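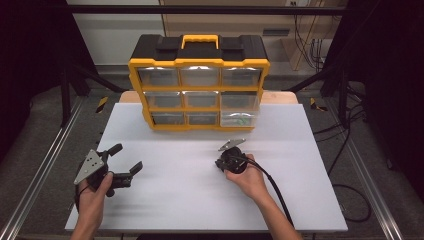

A parts organizer with clear plastic drawers and a carrying handle.

Sorting Things Into Groups
Jendholm Children's Museum — Learning Pages for Ages 7 to 10

What does it mean to sort?
To sort means to put things together because they are alike in some way. Buttons can be sorted by color. Books can be sorted by the first letter of the title. The way in which the things are alike is called a property. Color, size, shape and weight are all properties.

The same objects can be sorted in more than one way. Think of a bag of shells. One person may place all the white shells together. Another person may place all the small shells together. Both have sorted correctly, but their groups will look different.

Sorting in science
Scientists sort living things into groups. This work is called classification. Birds form one group because every bird has feathers. Insects form another group. An adult insect has six legs and a body in three parts. A spider has eight legs, so a spider is not an insect.

Some animals are harder to place. A bat flies, but it has fur and feeds its young with milk. Scientists therefore group bats with mammals, as they do cats, whales and people.

Sorting at the museum
The museum keeps 688 rocks and minerals in its study collection. Precious Coetzee, who looks after them, sorts new rocks first by how they were formed. Rocks made from cooled melted material are called igneous. Rocks made from layers of sand, mud or shells are called sedimentary. Rocks changed by great heat or pressure deep in the ground are called metamorphic.

Each rock then receives a label with a number, and the number is written in the collection list. The oldest labels are on paper and will be replaced in March.

Groups inside groups
A large group can often be divided into smaller ones. Vehicles may be divided into those that travel on land, on water and in the air. Land vehicles may then be divided by the number of wheels. A drawing that shows this is called a tree diagram — the lines spread out like branches.

Try it yourself
Collect 10 small objects from your home or classroom. Ask an adult before you borrow anything. Choose one property and sort the objects. Write down the name of each group. Then mix the objects and sort them again by a different property. Ask a friend to guess which property you used.

Words to know
Property: something about an object that can be seen, felt or measured.
Classification: sorting things into named groups by following rules.
Mineral: a solid material found in nature that is not made by living things.

Page reviewed 15/10/2018 by Adom Adjei, Learning Department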